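About Illex

Home
Services
Sampling Instructions
Fee Schedule
About Us
Contact

Illex is an independent water testing laboratory in Pramville. We analyze drinking water from private wells, small public systems, and building plumbing, and we report the results in a form that can be read without a chemistry background. The laboratory does not sell, install, or recommend treatment equipment and takes no commission from companies that do.

Background

The laboratory began as the water section of Niskanen, a soil and materials testing firm, and became a separate company when that firm closed its wet chemistry bench. The original instruments, the sample log, and the historical well records came with us. Clients who had water tested by Niskanen can still request copies of those reports. Please supply the parcel number, as the older records are not indexed by owner name.

Most of our work comes from the Mumby aquifer and the shallow bedrock wells on its north side. Water from this area is hard and slightly alkaline, with elevated iron in many of the deeper wells and occasional manganese. Our standard residential panel was designed with these conditions in mind. It differs from the general panels offered by mail-order laboratories mainly in its lower reporting limit for manganese and in the inclusion of silica.

What we test

The laboratory is set up for 12 routine parameters on the residential panel: pH, conductivity, hardness, alkalinity, chloride, nitrate, sulfate, iron, manganese, sodium, silica, and turbidity. Lead and copper are offered separately and need a different bottle and a different collection procedure. Total coliform and E. coli are reported as present or absent in a 100 mL sample. Numerical counts are available on request.

We do not test for radon, volatile organics, or pesticides in-house. These are sent to a partner laboratory and billed at cost plus shipping.

Collection at the tap

The point of collection has more effect on a result than most clients expect. For lead and copper, the sample is the first draw from a cold kitchen tap after the water has stood in the pipes for at least six hours. The aerator stays on. For bacteria, the aerator comes off, the spout is disinfected, and the line is run before the bottle is opened. For the general panel, a flushed sample from any cold tap ahead of the softener is acceptable - an outdoor spigot is often the easiest choice.

The sink should be cleared before collection begins. Bottles should not touch the basin, cookware, or the faucet itself, and caps should be held and never set down on the counter.
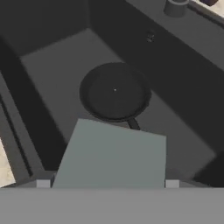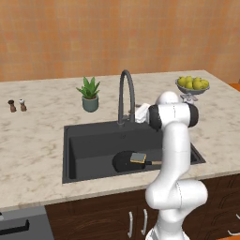
Bacteria samples must reach the laboratory on ice within 24 hours of collection. Samples for nitrate are held to 48 hours. Metals bottles contain a small quantity of nitric acid as a preservative and must not be rinsed. If a bottle is overfilled or the acid is spilled, discard it and ask for a replacement, which is supplied at no charge.

Quality control

Each analytical batch includes a blank, a duplicate, a spiked sample, and a control standard from an outside source. If any of these falls outside its acceptance limits, the batch is rerun. If the holding time has passed in the meantime, the client is asked for a new sample and is not billed for the first. During the most recent full year the laboratory reported 329 residential panels, of which 6 required resampling for this reason.

Balances and pipettes are verified each working day. The ion chromatograph is calibrated at the start of every run, and the full instrument service takes place in June, when turnaround may be extended.

Reports

Reports list the result, the unit, the reporting limit, the method, and the applicable drinking water standard where one exists. A result below the reporting limit is shown with a "less than" sign and should not be read as zero. Results are released only to the person named on the chain of custody form. Real estate agents and lenders need written permission from that person.

Bottle kits may be picked up at the front counter or mailed within the county.

Page last revised 18 July 2021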